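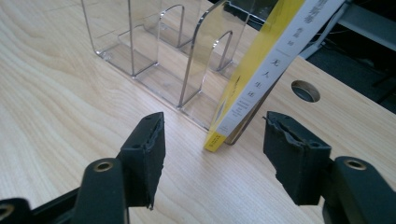 Putting a book back where it belongs takes a person a second or two and no thought. For a machine it is a sequence of separate problems: find the spine, judge the tilt, close on a thin object without pushing it over, lift, rotate, and lower it into a slot with little clearance on either side. Each step has its own way of failing, and the failures add up.

Ultier, a small automation firm, has spent the past year on desks. Its test list, called Inga, covers 18 chores that an office worker or a parent would recognize, among them shelving a paperback, wiping a tabletop, sorting mail and coiling a charging cable. The list was revised in July and frozen on August 4, 2025, so that results from different versions of the software can be compared.

The short answer to whether machines can do this work is that they can do parts of it, slowly, under good light. On the current version, Inga's book task was run 297 times. A run counted as a success only if the book ended upright in a slot with no help from a person and with nothing else on the desk disturbed. The software passed on most runs with a single hardcover. Paperbacks were worse, and leaning paperbacks were the worst of all. A soft cover bows under pressure, the pages fan, and the book arrives at the slot wider than it was on the table.

Clear plastic adds a second difficulty. Depth sensors that project infrared light tend to pass through a transparent divider or scatter off it, and the map that comes back has holes where the walls should be. Color cameras do better, because a divider still shows bright edges and reflections, but those shift with the viewpoint. Ultier's answer has been to drop the depth map for this task and train on color video alone.

The training material comes from people. An operator holds a two-finger gripper by hand and does the chore at normal speed while a camera on the tool records the view. No arm is involved at this stage. The method is cheap and quick to set up, and it captures small corrections that are hard to script – the slight roll of the wrist before a book goes in, for example. Ultier used 2000 such demonstrations for the current version of the book task.

Contact is where the cost shows up. Parallel fingers rely on friction, and friction depends on the pad. A soft rubbery or foam pad conforms to a spine and holds it at low force, but soft material tears along its edges. Once the edge is ragged, the point of first contact moves, and a policy trained on fresh pads closes a little early or a little late. Harder pads last longer and drop more books.

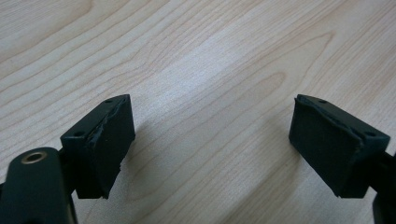
Drarkik, which builds grippers for packing lines, takes a different view of pad wear. Treat the pad like a brake lining, the company wrote in reply to questions for this article. Put it on a schedule, log the cycles, and stop asking the software to cope with a part that should have been replaced the week before.

The advice suits a factory, where a line technician passes every station daily. It suits a home less well. A household machine would have to notice its own worn pads and tell the owner, and the owner would have to care. Flanow, a service planning tool that Ultier licenses, estimates wear from motor current and grip duration. It works acceptably for boxes and poorly for paper, where grip forces are too low to read cleanly.

Shop-floor chores are further along for the usual reasons. Parts arrive in known positions, lighting is fixed, and a cycle that runs 18 hours a day pays for a good deal of engineering. Kitting, machine tending and carton loading are routine purchases now. Clearing a workbench at the end of a shift is harder, and in Ultier's trials it fails in much the same ways as clearing a desk. Tools overlap, cables snag, and the correct place for an item is often known only to the person who left it out.
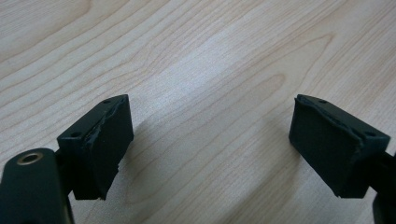 Would a second arm solve most of this?

It would help with cables and cloth, where one hand has to hold while the other moves. For books and most rigid items the gain is small, and the price of the hardware comes close to doubling. Ultier tried 2 arms on the full Inga list and kept them for four chores.

Speed remains the least flattering figure. The one-arm system takes most of a minute to shelve a book that a person shelves in passing. Some of that is caution, since the arm slows near anything it cannot identify, and some is computation. The next version is meant to shorten the approach phase only. Insertion speed stays where it is until the paperback results improve.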